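Home | News | Sing With Us | Concerts | Contact

Singers wanted for the Skosberg Community Chorus (no audition, really)

1,519 views | 30 shares

If you have ever hummed along at the grocery store and then looked around to see whether anyone heard you, we would love to meet you. The Skosberg Community Chorus is opening its doors for the fall season, and we are looking for new voices of every kind. We could use basses most of all (we can always use basses), but please don't let that put you off if you sing high, or in the middle, or have no idea where you sing. Plenty of us didn't know either when we started, and a couple of our altos spent a whole year as sopranos before they found their way home.

We meet on Saturday mornings at 10 in the upstairs hall of the old Plenenon building, the one with the green door next to the shoe repair. Coffee is on by 9:30, and you are very welcome to come early and get a seat near somebody friendly. We sing until noon with a break in the middle, and the break does tend to run long when somebody has brought cake.

The season begins in October and runs through the end of spring, with a short rest over the holidays. You are free to come to the first three rehearsals without paying a thing or promising anything. After that, dues are $50 for the whole season, and that covers your music folder and your share of the heating, which in that hall is no small matter. If the dues are hard for you this year, have a quiet word with Bereket and it will be taken care of.

Bereket Gebru is our director, and he has been with us long enough now that we can't picture the chorus without him. He came to choral singing through church music and has a great fondness for folk songs, lullabies and anything with a good strong bottom line. He is patient! He will go over the same four measures as many times as we need, and he has a way of singing your part back to you that makes it sound like something you could do. This season he is building the program around songs about rivers and crossings, and he is putting in one long piece called "Araya," a setting of old harvest verses for chorus and hand drum. We sang the first page of it at our summer picnic and several of us have been unable to get it out of our heads.

You don't need to read music. About half the chorus doesn't, and Bereket makes practice recordings of each part so you can learn by ear in the car or over the dishes. If you do read music, wonderful, please sit next to someone who doesn't. What we ask is that you come to most rehearsals, that you let us know when you can't, and that you are 16 or older. Younger singers can come along with a parent who is singing too.

We will give two concerts, one in the winter and one in the spring, and we sing for the residents at Cevum House a few times a year as well. Those visits are short and informal, and many of us would say they are the best part of the season -- there is nothing quite like a room full of people who know all the words to the second verse when you have only just learned the first.

We are also looking for a rehearsal pianist for the season. It is a paid position, at $30 a rehearsal, and the concerts are paid separately. You should be comfortable sight-reading four-part music and cheerful about starting over from the top. The piano is an upright with a slightly sticky low D, but it is tuned every fall and has a lovely warm sound. Pianists, please send a few lines about yourself and your playing to Bereket before the end of the month.

Singers don't have to send anything. You can leave your name on the sheet by the green door, or write to us through the Contact page, or simply turn up. Wear something warm, bring a pencil and a bottle of water, and come on up the stairs -- there is an elevator at the back if you need it, just ring the bell.

3 comments

Marjorie T.
Do you still do the lullaby from two winters ago? My sister and I would both come for that one.

riverbend_dad
Is there parking on Saturday mornings? That street fills up fast.

Skosberg Chorus
The lot behind the shoe repair is free until 1. And yes, Marjorie, the lullaby is back in the folder!
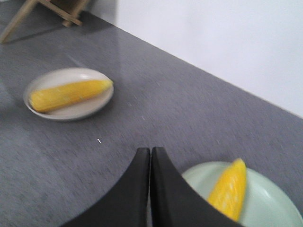

Bring your sister along to the first rehearsal, and we'll save you two chairs together.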